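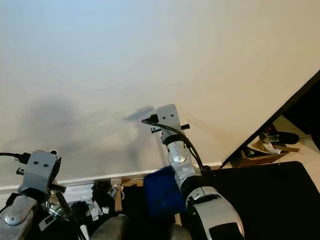 Can a quick bowler come back from a shoulder operation with the same action? Mostly, if the run-up gets rebuilt first and the arm gets left alone for a good while.

Graltdale workshop notebook
7 June 2023
F. Shearer

So that's where I've landed after going through the winter notes again, and Chi-keung agrees with me, more or less. We had our left-armer in the nets this morning, her longest session since the operation in February. Three short spells off a shortened run, with a proper sit-down between them. She wanted a fourth and I said no (she sulked, then ate my sandwich, so I think we're fine).

What I noticed: her front foot is landing wider than it used to. I went back to last summer's sheets to check I wasn't imagining it, and I wasn't. She falls away to the off side a bit at release, and everything she bowls is drifting down leg to the right-handers. Chi-keung thinks she's guarding the shoulder without knowing it. I think it's the run-up — eight paces isn't enough for her to get her hips going, so she's muscling it through with her top half. We argued about this over tea and got nowhere.
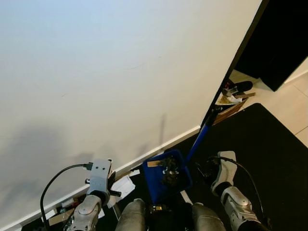

Anyway, the plan is to push her out to 11 paces on Friday and keep the number of balls the same. If the foot comes back in line by itself then I was right, and if it doesn't we'll try his drill, the one where she bowls from a standing start with the back foot against a rope. I've done that one myself and it's horrible on the knees, so no more than a dozen goes.

Ball notes, before I forget. We used the older Cruickshank balls and they've gone soft, seam nearly flat on a couple of them. Not fair to judge her swing with those! The Skodden ones are harder and I'd like a fresh box before the Virkine match. Entry 1437 in the kit book has the last order if anyone wants to copy it out.

She asked if she'll be picked for Virkine. I told her I don't pick the team, which is true, but I did say I'd put in a word for one short spell with the new ball and then fielding somewhere she won't have to throw from the rope. Throwing still bothers me more than the bowling does. Her flat throw from the deep looks stiff and she knows it.

To do: mark out the longer run on the end net, find the rope, ask the physio about throwing distances, and buy Chi-keung a notebook of his own so he stops writing in the margins of mine.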